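Review: Warnent paired hand-held grippers, with harness
2020-02-23

We bought two pairs for the Terau project after a short comparison with the Sastance set. The intended use is recording manual work at sinks, benches and tables before any money goes into arms. This review covers purchase and running cost only.

Each gripper carries a square black-and-white marker on a white housing and has grey fingers with black pads. Treat the pads as consumables. We ordered 20 spares and should have ordered more, as delivery takes 10 working days. The markers must stay clean and unscratched – a marked housing means a replacement part, and the supplier does not sell the face separately.

The harness is the better half of the kit. The straps adjust quickly and the bracket holds its angle. The display is small and its text is hard to read under strip lights.

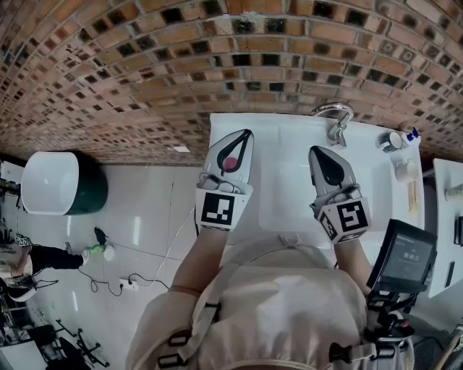
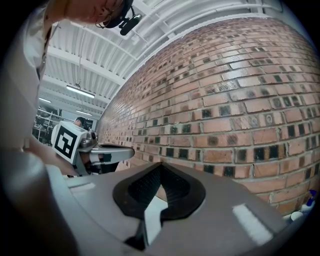 Grippers in use by the brick wall.

Budget for the items missing from the price list. Power is the main one: allow for extension leads and cable covers at every station. Storage came second. We set aside 400 per station for both and spent nearly all of it. Kubiak quoted 200 per pair for yearly servicing, which we declined for the first year.

Plan for two people per station during set-up and one after that. Arm fatigue limits a session well before the battery does, so a third pair would not have raised our output. Another operator would.

Good: harness, finger action, spare parts in stock.
Poor: display, price of housings, thin manual.

We will order one more harness in March and no further grippers.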